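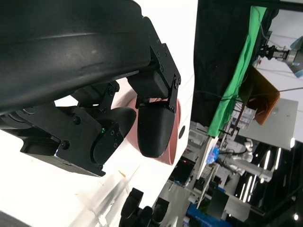
29 Apr 2019. Picnic dishes day! I've been wanting to sort the tableware before the Bravbridge trip, and I finally got to it (only 10 minutes late starting). The pink is even nicer than I remembered, a soft salmon that looks great over that bright white tabletop. The green cloth hanging behind is a keeper too, I want one for the kitchen.
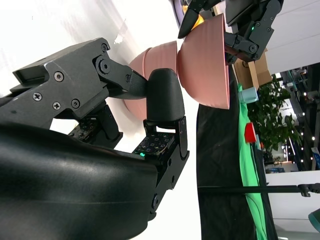
Stacking is my favorite part of any cleanup. Severin Fuchs wants plates for the trip, but I'm all for bowls, they fit together so well! Two pink ones are nested already and the third is right beside them. Soup tomorrow, lots of it.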